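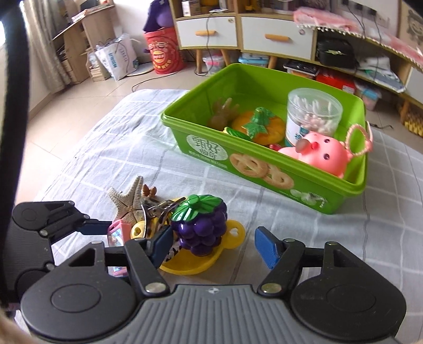

Bonda arrivals portal: household record for sponsored families will not submit. Priority: normal. Status: closed, fix applied. Reported by the Stalent resettlement desk in February. The user completes the home readiness section, presses Submit and is returned to the first page with the family members blank. The fault appears only when an item is entered under two headings. A grey and white checked sheet with toys on it, for instance, goes in once as bedding and once as children's items, and the form then treats the second line as a new child in the family. Records with one heading per item submit normally.

Impact
Five households affected, all with at least one child under ten. Sponsors cannot be matched until the record is submitted, so travel bookings are held. No data was exposed to other desks.

Environment
Bonda portal, desk version, accessed through the Voretti sign-in page. Session limit is 15 minutes. The fault was repeated on the Lund test server with a blank family record.

Log

09:15 Ticket opened. Asked the desk to clear saved pages and sign in again. No change.

09:50 Asked for the record reference and the text of the error. There is no error text. The page reloads and the address bar ends in "step=1".

10:30 Repeated on Lund. Entered two adults and one child, then one item under both headings. The submission stopped after 40 seconds and the family list was empty. Removed the second heading and the record went through. 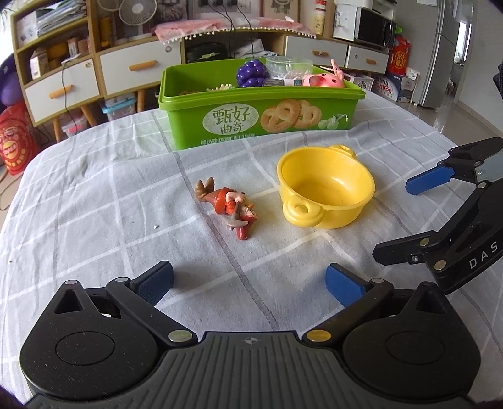

11:05 Checked whether the session limit was involved. It is not: the same result occurs on a session two minutes old. Checked the Voretti sign-in logs for the same period and found no dropped sessions.

11:40 Cause found. The item table and the dependants table share a key called child_ref. When "children's items" is chosen, the form writes an empty child_ref to the dependants table. The check for date of birth then fails and the whole list is discarded.

13:20 Workaround sent to the desk: enter each item under one heading only and use the notes box for anything else. The desk confirmed that four of the five records were then accepted.

14:10 The remaining record still fails. It was saved before the workaround and holds an empty dependant. Deleted the empty row by hand at the desk's written request. Record accepted.

16:00 Fix applied on Lund. Item key renamed to item_ref. The original steps no longer cause the fault.

16:45 Fix moved to the live portal. Desk asked to test with a new record. Test passed.

Outstanding
The form should show a message when the date of birth check fails. Raised as a separate ticket.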